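2 Feb 2025

# Simulation Track, Second Report

The Celness student robotics club entered the simulation track of the Corrigan challenge for the first time this season. Members who have asked what the work involves, and whether they might join it in the spring term, will find most of the answers in this report.

The task set by the organizers is short to state. A two-armed robot begins in a furnished room, locates a closed door, takes hold of the handle, opens the door and passes through. Teams submit a controller, and the controller is scored on rooms it has not met before. Our own entry, which we have named Traltatent, was begun in July and has been rewritten in large part since then.

We now hold 1402 recorded attempts on the club server. Each is stored with the joint positions, the commands sent and the views from the robot's head and both hands. The hand views were added in the autumn at the request of the perception group, and they have become the material that the group consults most often.

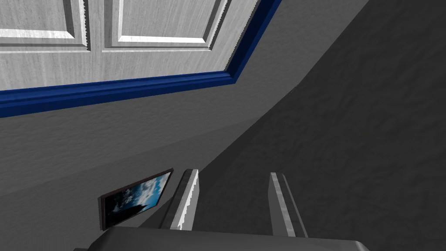
*Right-hand view, with the gripper open and a paneled door behind.*

Views of this kind are harder to use than they first seem. The hand turns as the arm moves, so a door that stands upright in the room may lie at any angle in the recording. Our first detector had been trained on level views only and performed poorly on the tilted ones. The group has since relabeled 129 attempts by hand, and the detector now works from door edges and trim, which hold up well under rotation. Members who took part in that labeling have the thanks of the whole team.

The second matter under review is the division of work between the two arms. Under the original plan, the right arm did everything and the left was held close to the body for balance. The plan was simple to program but left the robot badly placed for any handle on its left side. Traltatent now chooses an arm at the start of each attempt, according to where the handle is found – a change of 16 lines in the planner, and several weeks of discussion.
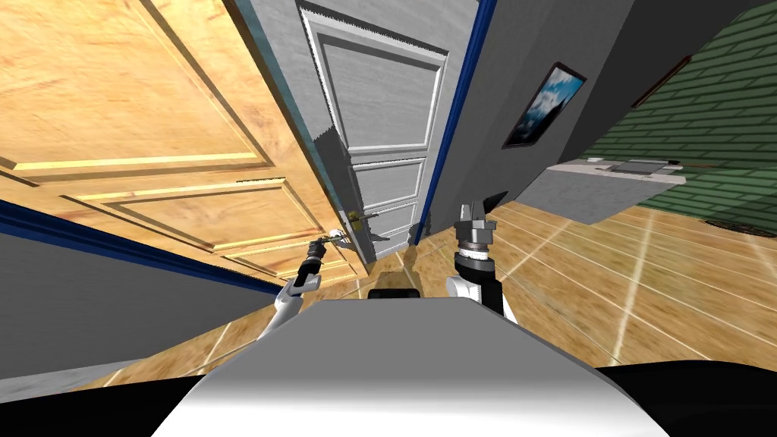 Arm selection was tested in a room with more than one door, as the competition rules permit such rooms and our earlier practice sets did not include them. The planner must decide which door is meant before it decides which arm to use. A wooden door standing open, with a white one next to it, is a fair trial of both decisions. With the left gripper at the lever handle and the right held free in front of the door, the robot is in the posture that the new planner is intended to produce. Whether the free hand should then help to push is a question the team has not settled.

The qualifying score is 70, and we intend to submit before the spring break. Until then the group will continue to meet in the Maker room after classes. New members need no experience with simulation. They should be comfortable reading Python and should bring a laptop that can connect to the club server. Two areas are short of help at present: labeling of hand views, and the scripts that build new practice rooms.

Notes from the planner discussions are kept in the shared folder, and corrections to them are welcome.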